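Caring for Clothes and Cloth at Home
Handout for week 7, tutor Loubna Helmy

Hello again, and thank you all for bearing with me last time when we ran over (the wool talk does go on, I know!). We move on now to dark cottons and blends, the ones that go grey before you've had your wear out of them.

Why dark cloth fades

Most of the fading we blame on the sun is really rubbing. Fibres catch on each other in the drum, the ends break and stand up, and the colour looks dusty even though plenty of dye is left. So turn things inside out, wash cool, and don't cram the machine.

Drying and folding

Dry in the shade if you have any. I fold mine while there's still a breath of damp in them and finish them on the airer, though my sister thinks this is madness. Big black pieces are best folded loosely, and it's worth changing where the creases fall every month or so.
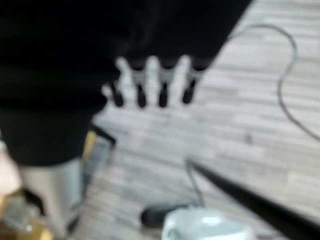 For next time

Please bring 2 dark items, one old and one fairly new, and read the pages on dyes up to page 10. If you'll be away for Ramadan evenings, do tell me and I'll keep a set of notes for you.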